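Doucette Stackable Storage Tubs by Plastport

Home > Garage and Shed > Tubs and Crates > Doucette

If you've ever opened a shed door in November and had a tent, a bag of potting mix and a single gumboot come out to meet you, the Doucette range might be your favourite thing we stock. It's certainly ours! We've been using these tubs in our own shop at Astwood for years (the seed orders live in them, and so do the Christmas lights), and when Plastport brought out the deeper version we cleared a whole bay to make room for it.

The Doucette is a straight-sided, lidded tub that stacks squarely and stays put. Straight sides sound like a small thing until you've packed a row of tapered ones along a shelf and noticed how much space you've lost at the bottom. A folded doona goes in flat. So do board games, paint tins, and those long cardboard sleeves that wrapping paper comes in (deep size only, on the diagonal, but they do go in).

Sizes

Small, 14 litres. Great for tools, craft gear, shoe polish, pet brushes and all the cables you're not quite ready to throw out.
Deep, 108 litres. Bedding, camping gear, dress-ups, winter coats. It's a two-person lift when it's packed with anything heavier than blankets, so please don't fill it with books.

Both sizes share the same clip design, and the small ones sit neatly side by side on the deep lid. Lids are sold with the tub and also on their own, and if you crack one you don't have to buy the whole thing again. We love that.

Colours

Charcoal, eucalypt green and a milky clear. Charcoal hides scuffs and is the one we'd choose for a garage. The clear is handy in a linen cupboard, where you can see whether you've got the flannelette sheets or the beach towels before you drag it down. Eucalypt is just a lovely colour.

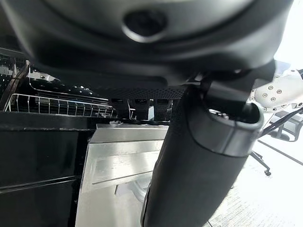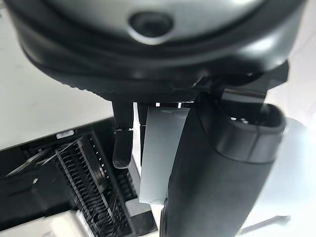 Dark finishes with soft highlights, both views

What we like about it

The clips. They close with a good firm snap, and they're wide enough to work with gardening gloves on. They also lift off completely for cleaning, which matters more than you'd think after a summer of sunscreen and sand.

The base. There's a shallow ridge moulded underneath that drops into the lid of the tub below, so a stack doesn't slide when you bump it with the mower. We go up to 4 deep tubs in a stack at the shop and wouldn't go higher at home, particularly with kids about.

The handles. They're part of the tub wall, with a rolled edge that doesn't dig into your fingers. Carrying a full one from the car to the campsite is still a job, but your hands will be all right at the end of it.

Where it suits

Sheds, garages, laundries, the back of the ute, under a high-set bed (measure first, the deep one is properly deep). The lids keep out dust and the odd splash, but the tubs aren't sealed, so don't leave them standing out in the rain with your photo albums inside. For outdoor storage have a look at the Takthorpe deck box, which has a gasket all the way around and a sloped lid.

They aren't made for food, either. Dry dog biscuits still in their bag are fine.

Looking after it

Warm water and a bit of dish soap will do it. Skip the scouring pad on the clear ones, as it leaves a haze you can't polish out. If a label has left gum behind, rub in a little eucalyptus oil, leave it for a few minutes and wipe it away. Keep the tubs out of full sun if you can; the charcoal in particular gets very warm, and candles stored in it will become one candle.

Labels

Every deep tub comes with a slide-in card holder that clips over the front lip. Small tubs have a flat panel on the short end that takes masking tape or a paint pen nicely. Our tip is to label the end that faces out, and to write the season as well as the contents. "Jumpers, winter" saves a lot of rummaging.

Ordering

Tubs are sold singly or in sets of 4, and you can mix colours in a set at no extra charge (leave a note at the checkout). Delivery is flat rate for local orders. The deep tubs travel nested, with lids and clips packed separately, so expect to do a few minutes of clipping when they arrive.

You can also pick up from the Astwood shop until noon on Saturday. Bring a car with the back seats down if you're after the deep ones!

Spare clips come in packs of 25. Replacement lids are listed by size under Doucette Parts.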